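Stodcombe Home & Workshop Forum
Interiors > Walls, Paint and Plaster
Thread: Flat white on a long wall, one coat or two over existing?

urow_flats
20 November 2022, 8:14 am
Posts: 84
Repainting the back room. One long plain wall, plasterboard, set to level 4, existing finish is a low sheen white that has gone a bit grey. Intend to use Warrier ceiling flat on the wall as well, same colour. Claimed coverage on the tin is fine for the area. Question is whether the sealer coat is needed over sound acrylic, or whether a wash and a light sand will do.

Brellis_2
8:41 am
Posts: 1,236
Sealer not needed over sound acrylic. Sugar soap, rinse, 180 grit on a pole, dust off, two coats. I would not use ceiling flat on a wall at all. The binder content is low and it burnishes wherever a shoulder or chair back touches it. Use a wall-grade matt.

plumbline
9:05 am
Posts: 674
Disagree in part. Ceiling flat hides joints better than any wall matt I have rolled. If the room is low traffic and there is no furniture against the wall, burnishing is a minor issue. Is there furniture against it?

urow_flats
9:32 am
One white piece against it, and a work surface used most days. Shot from the bench side:
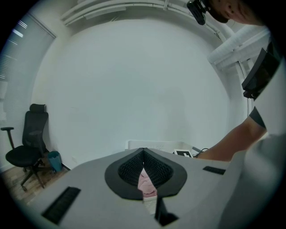

Back room, white wall behind the work area.

The shading on the wall is faint. It looks even enough to me but I have not put a side light on it yet.

Brellis_2
9:50 am
A photo that wide tells you nothing about flatness. The lens has bowed the whole wall. Put a 2 m straightedge on it, or hold a torch flat to the surface after dark and pencil the highs.
Also, people work right next to that wall. My point about burnishing stands. Wall matt.

plumbline
10:17 am
Agree on the torch, and on the photo. Still don't agree on the paint. A matt at 5 per cent gloss will show a level 4 joint at low angles and a flat at 2 per cent mostly won't. He can touch up flat with a mini roller and not see the repair. Try that with the matt.

gyprock_tas
11:02 am
Posts: 200
Either will work. Things that matter more:
- 10 mm nap, not the 20 mm that comes in the kit
- keep a wet edge, full height strokes, lay off in one direction
- pull the furniture out before you start, don't cut in around it
On a white-on-white job you lose track of where you have been. Work away from the window.

Brellis_2
11:20 am
10 mm is right for the matt. For ceiling flat I would go 12. It drags otherwise.

urow_flats
1:46 pm
Torch test done with the blinds down. Two joints visible, one slightly proud. Will skim that one, spot prime the patch and leave the rest unsealed. Going with the matt, as I already have half a tin of it from the hallway job in August. 10 mm nap.

plumbline
2:03 pm
Box the half tin with the new one before you start. Different batches of white do differ, and you will see the changeover mid-wall.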